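Ticket 946: Tinted acrylic display box, lid stiff on hinge side
Opened by: Maxine Sutcliffe, Flelden shop floor
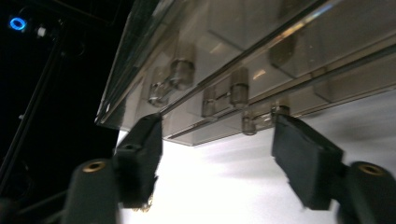
Nanami Murakami replied first, asking whether the lid binds all the way through its swing or only at the start, and whether anybody had put oil on it. Oil is bad news on some clear plastics, she wrote, so please leave it alone until we know what the box is made of.

Maxine Sutcliffe
No oil. It binds at the start. The first bit of opening takes a real pull and then it goes free. Closing is the same in reverse, it stops a little short and I have to press it down. It's the smoke-colored box with the three clear hinges that we use on the counter for the pens. I have 2 of these boxes and the other one opens fine.

Nanami Murakami
Thanks. Is it loaded when it binds? Try it empty, on a flat surface, and tell me which end of the lid sits higher when it stops.

Maxine Sutcliffe
Took everything out. Same problem. With the hinges facing me the right end sits higher. I can slide a business card under it there and I can't at the left end.

Nanami Murakami
Changed category from "Damaged in transit" to "Fit and adjustment". Assigned to Dehua Xie.

Dehua Xie
Please check the following before we send anything.

1. Look along the hinge line with a flashlight behind it. Any white lines in the plastic around the knuckles would mean stress cracks. If there are any, stop and post here.
2. Check the pins. They should not stick out past the knuckle at either end.
3. Run a dry soft brush along the seam between lid and body. Packing dust gets in there.
4. Do not use glass cleaner or alcohol. Lukewarm water and a drop of dish soap only.

Maxine Sutcliffe
Did these at lunch.
1. No white lines that I can find.
2. Left and middle look right. On the right one the pin is out by maybe the thickness of a fingernail.
3. Some gray fluff came out. The lid feels a bit better but it still binds.
4. Too late for glass cleaner, the Saturday staff have been using it on all the counter boxes. I've taken the bottle away.

Dehua Xie
The pin is the likely cause. When it walks out on one side it pulls the knuckles out of line and the lid rubs on the body. Lay the box on its front on a folded towel so the hinges face up. Open the lid halfway and have someone hold it there. Push the pin back with the eraser end of a pencil. Thumb pressure only, no hammer. If it won't move, leave it.

Maxine Sutcliffe
Tried it with the towel. It went in partway and stopped. Lid is better, right end still high. Now the card goes in but it drags.

Dehua Xie
OK, don't force it. There may be a burr inside the knuckle. I'm sending a replacement pin and a strip of felt. The Indberg depot has almost 100 of the pins, so no wait on that. Part goes out with the afternoon pickup.

Xuelian Ye
Adding a note from the depot. We have had the same complaint on the Adness counter boxes, which use the same pin. A warm room helped there. If the box stands by the door in the cold, bring it inside overnight before fitting.

Maxine Sutcliffe
It does stand by the door. Moved it to the back office. Pin arrived at 12 with the felt. Old pin came out with pliers (cloth around it), there was a rough spot near one end. New one slid in by hand. Lid closes flat and the card doesn't go in at either end. Didn't need the felt.

Dehua Xie
Good. Keep the felt. Please open and close it for the rest of the week as normal and look at the pin again before we close this.

Maxine Sutcliffe
Checked this morning. Pin hasn't moved. The lid has a light scuff along the seam from the rubbing but customers won't see it. Fine to close.

Nanami Murakami
Status changed to Resolved. Cause: pin walked out, burr on pin. Cleaning advice for the counter boxes sent to the shop separately.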